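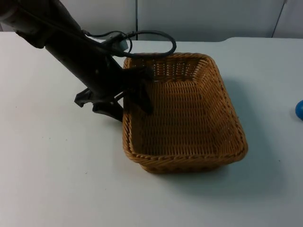 The bread basket, empty for once.

I've had this one since October and it gets used every day, mostly for rolls. Crumbs work down into the weave, so once a month I tip it upside down over the sink and go along the rows with an old toothbrush. It takes 10 minutes. I don't soak it. A damp cloth does the inside, then it stands by the window until evening.

The braid round the rim needs the most brushing. Flour sits in the twists and goes hard if you leave it.

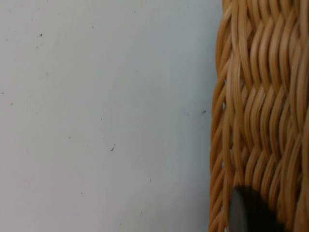
Unathi Pillay wrote in to say that a hoover with the brush end on does the same job in half the time, and that hers has lasted 4 years that way. I'll try it next month.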